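Minutes of the Kornden Quilt Circle, 10/30/20

We got going a little late, my fault, I had the key to the Hallstead room and went to the wrong door. Last month's minutes were read and passed with one fix (the raffle made 190 dollars, I had written 109 - sorry!).

Money: we have 1480 dollars in the account. The batting order from Platent comes out of that, and so does the room rent through January. There was a long back-and-forth over whether to buy the wide roll or the narrow one. I like the wide one and said so, probably more than once. Wide roll it is, nine votes to four.

Winter show: Hallstead wants the hanging list early this year. We can have 25 quilts on the walls, plus whatever fits on the tables. Baby quilts go on the tables. Somebody asked if store-bought covers could go in the "quilts we live with" corner and we all said sure, as long as they're labeled that way.

Fliers: the Khasawneh print shop will do 1000 on yellow paper. I'm picking them up and I'll bring a stack next time, so please take some home with you!

Block swap: stars again, any blues you like. Please wash your fabric first, we had a bleeder last year and I'm still sad about my border.

We also talked about cartoon prints for kids' beds, and most of us are all for them.

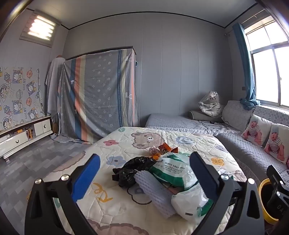

Next up was snacks, and the sign-up sheet is still half blank, so call me if you can bring something. We wrapped up after that and stacked the chairs.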